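Last updated: February

2. Practising at home: what the bands told us about the sound of their rooms

Most writing on rock rehearsal starts in the hired studio, with the amps already warm and everyone present. We started in the bedroom. By the time a band gets to a shared rehearsal, each player has usually spent many more hours alone with the same songs, and we wanted to know what those hours sound like to the person playing. The answers were a delight to collect. Musicians who shrugged at our questions about songwriting would talk happily for half an hour about why a snare sounds awful beside a wardrobe.

Our material comes from two bands, Costus and Stekus. Costus play long, mostly instrumental pieces with a lot of changing metre, and their drummer practises on a full acoustic kit with mutes. Stekus are louder and simpler (their word, and they're proud of it), and their guitarist and bassist share a house. Members of both bands kept written practice diaries and sat down with us for interviews, with their instruments in reach whenever they could manage it. We strongly recommend that last part. A bass player who is asked to describe "boomy" will reach for words, give up, and play the note, and the note tells you everything.

The word that came up most often in the diaries was "dead", and it took us a while to see that the two bands meant different things by it. For Costus, a dead room was a good place to work. Their pieces depend on small gaps between the drums and the bass, and a room that rings fills those gaps in. Their bassist wrote that in a bare room she could play a whole passage late and never hear it, and in a furnished one she caught herself straight away. For Stekus, dead meant discouraging. Their guitarist wrote of a chord that "falls on the floor in front of you", and he'd drag his amp into the hallway to get some life back into it.

Both are describing real acoustic behaviour, of course. Hard parallel walls send sound back and forth, and thick, soft material takes some of the energy out of it, mainly towards the top of the range. Clothes, blankets and bedding can make a clear difference to a handclap or a pick attack and hardly any to the lowest notes of a bass. This is why so many home players end up with a room that sounds dull and boomy at once. The brightness has gone and the low end is still rolling around in the corners.

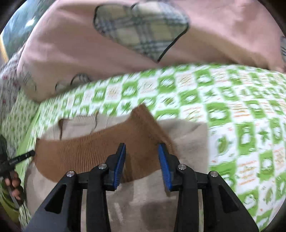 Figure 2. Soft materials: a beige garment and a brown knitted fabric on a green-and-white checkered bedsheet.

We didn't set out to measure rooms, but the players' talk about brightness was so consistent that we tried a simple listening exercise. Each player heard short recordings of their own instrument with the region above 2,000 Hz turned gradually down, and told us when it began to feel like home. Costus's drummer loved this and asked to do it again with cymbals. We treat the exercise as a way of getting people talking, and it worked beautifully for that. It gave them something to point at. After it, "dead" in the interviews gave way to much finer language: papery, shut, close, woolly, "like playing inside a coat".

That finer language matters for rehearsal. Raquel Teixeira, who teaches electric bass and has played in both bands at different times, put it to us this way: "You learn the song and you learn the room at the same time, and then someone takes the room away." She'd noticed that students who practised in very soft rooms arrived at rehearsal hitting far too hard. They had been chasing an attack that the room wouldn't give them. Students from bare rooms had the opposite trouble and cut their notes short, as though apologising for the echo. Her remedy is charmingly plain. She asks them to move house, in miniature: play the passage in the bedroom, then the kitchen, then the laundry, and write down what their hands did differently.

We asked Stekus to try it for one of their newer songs, "Estrella", which has a quiet opening that had been giving them grief. The bassist's diary from that stretch is some of the best writing in our whole collection. In the kitchen the opening riff seemed to play itself and he rushed it. In the bedroom he could hear his fingers leaving the strings, hated it, and slowed down until he stopped hating it. When the band next met, the guitarist remarked (before being told anything about the exercise) that the opening had "got some air in it". We can't say the kitchen did it. Players improve for all sorts of reasons, and a band that is being studied may well try harder. Still, the diary shows a musician starting to treat the room as something he could work with, and that shift turns up again and again in later entries. 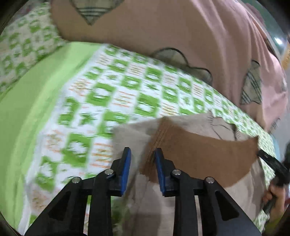 Costus took the idea somewhere we hadn't expected. Their piece "Stusolar" moves between a tight, dry section and a wide, washy one, and the drummer began practising the sections in separate rooms. He'd play the dry part among the coats and the washy part in the garage with the roller door down. At rehearsal he then had to make both sounds in the same space, using nothing but touch, and he told us this was the first time he'd thought of reverberation as part of drumming. The bassist answered that she had been thinking of it that way for years and had been waiting for him to catch up. The recording of that interview has a good deal of laughter on it.

There are limits to what can be drawn from this. Both bands play rock in the broad sense, both have members with a spare room or a garage to use, and neither includes a singer who practises at full voice at home. A player in a small flat with thin walls will be choosing where to practise on quite different grounds, neighbours first and tone a long way second. Headphone practice also appears in the diaries, mostly late at night, and we leave it out of this section. With headphones the room drops away almost completely, and the players wrote about those sessions in much flatter terms, listing exercises and tempos and little else.

What we do take forward is the link between the solitary room and the shared one. When the bands argued about balance at rehearsal, the argument could often be traced in the diaries to two people who had learned the same bar in very different sound. The guitarist from Stekus heard the band as muffled on evenings when the bassist heard it as finally clear. The next section follows these disagreements into the rehearsal studio, where the amps come up, the drummer's mutes come off, and everybody has to agree on how loud the snare is.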